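The Year I Tried to Walk to Work

I should say up front that I am not a walker. I like shoes with no support and I like sitting down. But last January the bus that runs from my end of Plonby into town was cut back to one every hour, and I got tired of standing at the stop with my hands up my sleeves, so one Wednesday I just set off.

It's 2,582 steps from my front door to the office. I know this because my phone told me, and then I got a bit obsessed (the way home is 2,580, and I have spent far too long wondering where the other two go!). You head down Treleck Street, past the bakery that puts its trays out to cool, over the footbridge, and up the long hill by the Kofler paint store. The hill is awful. I hated it for weeks.
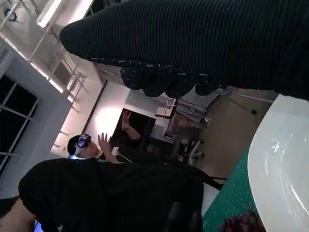
What got me through was the bakery, if you want the truth. I'd buy a seeded roll and tell myself I couldn't eat it until the top of the hill, and most mornings I made it as far as the mailbox. Then the mornings got lighter and I started noticing things I'd ridden past for years. There's a house with a blue gate where somebody grows sweet peas up an old bed frame. There's a cat who sits on the same wall, and who has never once let me pet her.

I also bought boots, finally. I went into Matasar Shoes for laces and came out 18 minutes later with the ugliest brown pair in the store, and I love them like family.

The bus is back to its old schedule now. I still take it when it's pouring, or when I've stayed up too late, and I wave at the cat from the window. The rest of the time I walk, roll in my pocket, and I've nearly stopped complaining about the hill.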